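Korngate Teaching Sessions: Your Questions

What will I be teaching?
Bags! The zipper bag task is our favorite one to start people on. A clear plastic bag bends, slides and folds in a new way every time, so the two arms need lots of good examples from people like you.

How do I move the arms?
You hold a pair of hand controls, one for each arm, and the grippers copy you — squeeze to pinch, let go to release. Start by taking one top corner of the bag in each gripper and keeping the pink seal stretched between them.

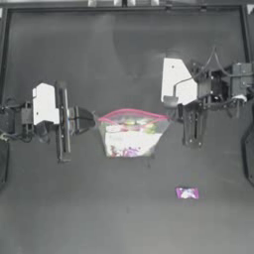

Answers by Brisa Beltrán, Korngate teaching team

Do I need any experience?
None at all. Most people feel clumsy for the first 11 tries and then something clicks, and it's such a fun moment when it does.

What if I drop something?
Keep going! A fumble and a calm recovery make a great example. Only stop if a gripper is pressing hard into the table.

Where should the bag be before I grab it?
Lay it flat with the gripper open on both sides of it, close but not touching. Check the wrist view on your screen before you squeeze.

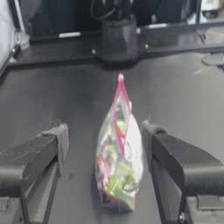 How many examples do you need?
We're hoping for 1,000 and have 604 so far. One Sunday group recorded 144 — wow!

Can I bring a friend?
Please do. You can take turns at the controls.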